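### 3.2 Off-season training load and shot recovery

The second part of the study followed the Zurnstead program through its off-season block. The club plays in a regional high school league and keeps its players on the ice from March until the fall tryouts. Skaters who also played another sport were left out, as were goaltenders, whose sessions follow a different plan. This left 35 players for the analysis.

Each player attended two on-ice sessions a week for eight weeks. A session lasted 115 minutes, including the warm-up and a short break for water. The first half was given to edge work and puck handling. The second half was small-area games, played across the width of the rink with no face-offs. Coaches at the Petrauskas rink ran every session from the same written plan, and changes to the plan were logged on the day they were made.

Shot recovery was defined as the time between receiving a pass and releasing a wrist shot. We took it from the rink's overhead video. Two readers marked the start and end of each shot without knowing which week the clip came from. Where the readers differed by more than 8 video frames, the clip was read again by both. Clips in which the puck was hidden by another skater were dropped.

Recovery time fell over the first four weeks and then leveled off. Defensemen improved less than forwards, although they began the block with slower times. Players who missed more than two sessions showed little change. We found no clear link between recovery time and body mass.

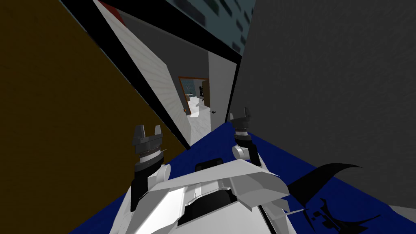
**Figure 3.** Simulated robot with two grippers, both empty.

Two limits apply to the off-season results. All of the players came from one club, and the block had no control group, so ordinary growth over the summer cannot be ruled out. The Salline questionnaire on sleep and soreness was also filled in unevenly, with most of the gaps falling in the last two weeks. For that reason the soreness scores are reported in the appendix and were left out of the main model.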